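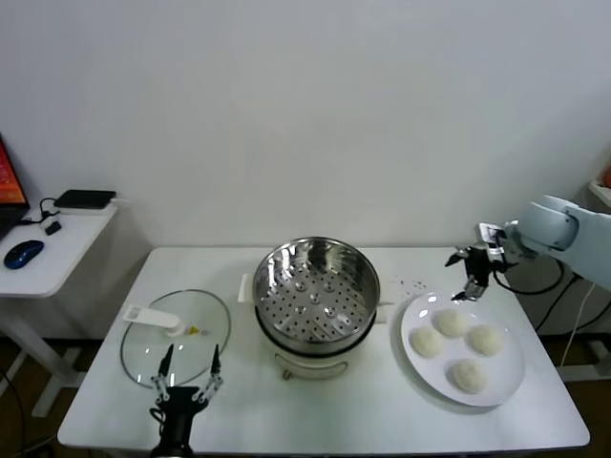 8th March

Slept badly again, the fan quit in the middle of the night and I lay there listening to the dogs, but I was up before six anyway and feeling pretty cheerful by the second cup of coffee. Pacita Manalastas called while I was still in my slippers to say the Gudach people have finally agreed to pay for the sewing machines! Not all of them, mind you (we asked for enough for two classes and they'll cover one), but after writing to them since December I could have kissed the phone. Pacita was laughing so hard she had to put me down and call back.

So the plan now is that the evening sewing course starts with 30 women, most of them mothers from the streets behind the market, and the childcare room next door takes whoever is too small for school. Mei-kuen Chang wants a younger group too, girls who left school at 14 or 15, and I do agree with her, I just don't see where we'd put them before the roof is fixed over the back room. We went round and round on it over lunch. She is a good deal more stubborn than I am and I suspect she'll get her way, which would be fine with me.

Emiliano Pereyra came by in the afternoon with the quote for the roof. It's higher than the last one, naturally. He thinks we could leave the far corner until after the rains and get the rest done in 7 days if the sheets arrive, and I said yes before he'd finished the sentence. I'll have to explain that to the Anozie office when I send the quarterly report, and I haven't started the report. Tomorrow, first thing, before anybody can find me.

Oh, and a lovely thing. One of the women from last year's group stopped at the gate with a school blouse she'd made, the collar perfectly even, and told me she has orders for eleven more from her daughter's class. She wouldn't come in, she had rice on at home. I stood there holding that blouse like it was my own work!

Wrote to my sister, a short one. Need stamps, and a new fan.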